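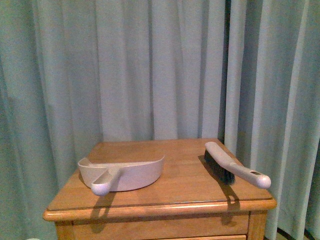
코르키네(Korkine)는 침실 가구를 닦고 고치고, 침실 치우는 법을 가르치는 작은 학교 겸 작업장입니다. 수업은 전부 침실 하나 크기에서 시작해요. 거실도 주방도 안 합니다. 첫 시간엔 협탁 하나. 커튼 앞에 협탁, 그 위에 베이지색 플라스틱 쓰레받기. 꿀색 도는 나무에 결이 보이고 앞쪽 모서리는 둥글게 몰딩이 돌아가 있는 이런 협탁을 우리는 제일 좋아합니다. 둥근 모서리에 먼지가 어떻게 앉는지, 서랍 틈은 뭘로 닦는지, 그것만 가지고도 한 시간이 가거든요. 쓰레받기도 교재입니다. 진짜로.

읽는 시간 6분

시작한 얘기부터 짧게. 원래는 가구 수선만 했습니다. 서랍 뻑뻑한 거, 다리 흔들리는 거, 컵 자국. 그런데 고쳐서 돌려보낸 협탁이 1년 뒤에 똑같은 상태로 다시 와요. 물티슈로 매일 닦아서 칠이 뿌옇게 뜬 것, 서랍에 너무 많이 넣어서 바닥판이 처진 것. 그래서 찾으러 오시는 분들한테 작업대 앞에 서서 관리법을 알려드리기 시작했고, 그게 길어져서 의자를 놓았고, 의자가 늘어서 수업이 됐습니다. 지금은 수업이 본업 같고 수선이 부업 같고. 순서가 바뀌었네요.

이름은 간판 가게에서 급하게 정했습니다. 뜻을 물어보시는 분이 많은데 큰 뜻 없습니다. 부르기 쉬워서.

하는 일

침실 정리 기초반. 한 반 정원 13명. 주 1회, 월요일 저녁반이 제일 먼저 찹니다. 침대 옆, 침대 밑, 커튼 주변, 서랍, 옷장 아래칸 순서로 나갑니다. 필기 거의 없음. 손으로 합니다. 앞치마는 있으니 그냥 오세요. 긴 소매는 걷히는 걸로.

가구 돌봄반. 기초반 들으신 분만. 나무 가구 칠 확인하는 법, 마른걸레와 젖은걸레 나눠 쓰는 법, 서랍 레일에 초 문지르는 법. 긁힌 자국 메우기는 마지막 주에 합니다. 본인 가구 들고 오셔도 되는데 협탁 크기까지만요. 지난번에 화장대를 싣고 오신 분이 계셨는데 문을 못 지나갔습니다.

숙소 객실반. 민박이나 작은 호텔 일 하시는 분들. 방 하나를 17분 안에 치우는 연습을 합니다. 욕실 빼고 침실만. 처음엔 다들 시간을 넘기고, 넘겨도 됩니다. 순서가 몸에 붙는 게 먼저라서 첫 2주는 시계 안 봅니다. 셀소프(Sellthorpe) 게스트하우스에서 매년 봄에 새 직원분들을 단체로 보내주시는데 그 기간엔 개인 신청이 어려울수 있어요. 미리 전화 주세요.

수선 접수. 계속 합니다. 협탁, 서랍장, 작은 의자. 침대 프레임은 안 받습니다. 둘 곳이 없음.

우리가 치우는 방식

별거 없는데 자꾸 물어보셔서 적습니다.

위에서 아래로. 다 아는 얘기인데 다들 바닥부터 합니다. 커튼 봉, 커튼 윗단, 협탁 윗면, 서랍 앞면, 다리, 그다음 바닥. 커튼 주름 사이에 먼지가 꽤 있어서 커튼을 맨 나중에 털면 바닥을 또 해야 해요. 긴 커튼이면 더 그렇고요. 손으로 탁탁 치지 말고 위에서부터 훑어 내리듯이. 주름을 한 줄씩 잡고 내려오면 됩니다. 두 장이 겹치는 자리는 들춰서 안쪽도.

협탁 위는 일단 다 내립니다. 등, 책, 안경, 컵, 충전선 전부. 옆으로 밀어가며 닦는 거 금지. 윗면은 결 방향으로 마른걸레 먼저, 자국 있으면 꼭 짠 걸레, 다시 마른걸레. 모서리 몰딩은 손가락에 걸레를 감고 한 번에 쭉. 앞판도 같은 방법인데 서랍 윗선 틈에는 마른 붓을 씁니다. 페인트붓 작은 거, 새것. 비싼 거 필요 없어요.

다시 올릴 때는 세 가지까지만 올려보시라고 합니다. 밤에 손이 가는 것만. 나머지는 서랍. 서랍이 꽉 찼으면 그날은 서랍 정리하는 날입니다. 칫솔 케이스, 다 쓴 건전지, 어디 건지 모르는 열쇠, 영수증. 매번 나옵니다. 열쇠는 버리지 말고 따로 봉투에 넣고 날짜를 적으세요.

쓰레받기 얘기도 해야겠네요. 수업에서 쓰는 건 손잡이 짧은 소형입니다. 침대와 협탁 사이 좁은 데 들어가야 해서요. 손잡이 긴 건 서서 쓰기 편한데 침실 구석에서는 벽을 칩니다. 플라스틱이면 한 달에 한 번 미지근한 물에 씻고 세워서 말리기. 안쪽에 머리카락이 자꾸 붙으면 물기가 남은 거예요. 입구 쪽 끝이 닳아서 울퉁불퉁해지면 바꾸시고요. 그 끝이 바닥에 안 붙으면 먼지가 밑으로 다 들어갑니다. 연습할 때는 쌀 한 줌 뿌려놓고 쓸어 담는 걸 해요. 쌀은 눈에 보이니까 어디로 새는지 바로 압니다. 아이 데리고 오시는 분들 반에서 인기 제일 많음.

걸레는 색을 나눕니다. 나무용, 유리용, 바닥용. 집에서는 헌 수건 잘라 쓰셔도 충분해요. 가장자리만 한 번 박아주세요. 실밥이 서랍 손잡이에 걸립니다.

공간

2층이고 계단뿐입니다. 엘리베이터 없어요, 죄송합니다. 수선 접수하시는 분은 아래에서 전화 주시면 내려갑니다. 연습용 침실 쪽과 작업대 쪽이 나뉘어 있고, 칠하는 날은 작업대 쪽 문을 닫아둡니다. 냄새에 예민하신 분은 신청서에 적어 주세요. 날짜를 바꿔드립니다.

주차는 건물 뒤. 좁습니다. 저녁반은 되도록 걸어서나 버스로.

같이 하는 곳

연습용 린넨과 걸레 원단은 파노멕스(Panomex)에서 받습니다. 자투리를 싸게 주셔서 수강료를 몇 년째 안 올렸어요. 가구용 왁스는 클라비냐(Kļaviņa)라는 작은 공방 것을 씁니다. 수업 때 조금씩 덜어드리고, 따로 팔지는 않습니다. 어디서 사냐고 물으시면 주소 적어드려요.

동네 복지관이랑은 가을마다 이사 정리 수업을 합니다. 작년엔 32명 오셨고 의자가 모자라서 반은 서서 들으셨습니다. 올해는 두 번에 나눠서 할 예정. 날짜는 아직입니다.

자주 받는 전화

완전 초보도 되나요. 됩니다. 오히려 습관이 없어서 빨라요.

집에 와서 치워주시나요. 아니요, 출장 청소는 안 합니다. 예전에 잠깐 했는데 수업이랑 겹쳐서 접었습니다.

수료증 나오나요. 객실반만 나옵니다. 기초반은 없고요. 필요하다고 하시면 참석 확인서는 써드려요.

환불. 첫 수업 전날까지는 전액, 그다음은 남은 횟수만큼.

협탁 기증하고 싶은데요. 감사한데 지금은 꽉 찼습니다. 서랍이 있는 나무 협탁이면 연락처 남겨주세요. 자리 나면 전화드릴게요. 유리 상판은 못 받습니다.

신청은 전화나 방문. 홈페이지 신청란은 고치는 중입니다. 오래 고치고 있네요. 수업 중에는 전화를 못 받으니 문자 남겨주시면 저녁에 몰아서 답장 드림니다. 늦어도 다음날 오전에는요.

마지막 수정: 5월

댓글 4

방문자
기초반 듣고 협탁 서랍에서 열쇠 다섯 개 나왔어요ㅋㅋ 하나는 자전거 자물쇠였네요. 나머지는 봉투에 넣어뒀습니다.

객실반 수강생
쌀 쓸어담기 집에서 해봤는데 쓰레받기 끝이 다 닳아있었음. 새로 샀어요. 근데 왁스는 칠한 지 얼마나 지나서 물건 올려도 되나요?

코르키네
하룻밤 두세요. 급하면 얇게 바르고 마른걸레로 한 번 더 닦아낸 다음 가벼운 것만요.

지나가다
월요일반 대기 걸어놨는데 혹시 낮반은 안 생기나요? 저녁엔 애 때문에 힘들어서요. 생기면 바로 신청할게요!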